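**Electric brush or manual — is the expensive one doing anything?**

Posted in: Teeth & Gums

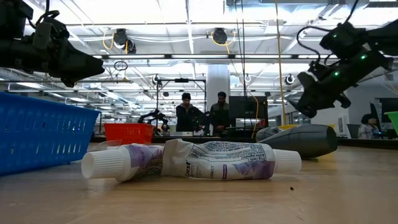 **mintyfresh_ish** wrote:

My dentist has told me, for the third January running, that I brush "with enthusiasm". I gather this isn't praise. She wants me on an electric with a pressure light and suggested the Vimgate, which costs more than my first car's exhaust. I've got two tubes of toothpaste lying end to end on a table, one of them with a big white ribbed screw cap, and a manual brush that cost less than either. Is there any point in upgrading, or do I just need to calm down?

**gumline_gary** wrote:

Calm down first. I was a scrubber for years and have the receding gums to show for it. Then I got a Cakano, and it buzzes at you like a disappointed wasp when you press too hard. Took a fortnight to stop setting it off. Hygienist noticed at the next visit.

**oldmolar** wrote:

Manual, soft head, small circles, two minutes. I have 497 posts on this forum and I think 490 of them say that.

**gumline_gary** wrote:

> soft head, small circles, two minutes

Which is fine if you do it. Most people do forty seconds and look out of the window.

**oldmolar** wrote:

Then buy an egg timer. It won't need a new head every three months.

**plaque_to_the_future** wrote:

Have to disagree with oldmolar, as is tradition. My hands are stiff in the mornings and small circles are a lovely idea that happens to other people. The electric does the wiggling for me. Mine's an Aidoo, the basic one. No app. My sister's has an app and it gave her 877 points for a Tuesday's worth of molars. She can't spend them on anything.

**mintyfresh_ish** wrote:

The Vimgate has an app. It also has five modes, one of which is "Glow".

**oldmolar** wrote:

I rest my case.

**gumline_gary** wrote:

You only need the timer and the pressure sensor. Ignore Glow. And don't buy the cheap Emex heads off the market, mine shed bristles like a labrador.

**plaque_to_the_future** wrote:

I've used Emex heads for ages with no trouble at all.

**gumline_gary** wrote:

Then you've had all the good ones.

**mintyfresh_ish** wrote:

Right, basic Aidoo ordered. Does the pressure light come on if you hold it in your fist?

**oldmolar** wrote:

Why are you holding it in your fist?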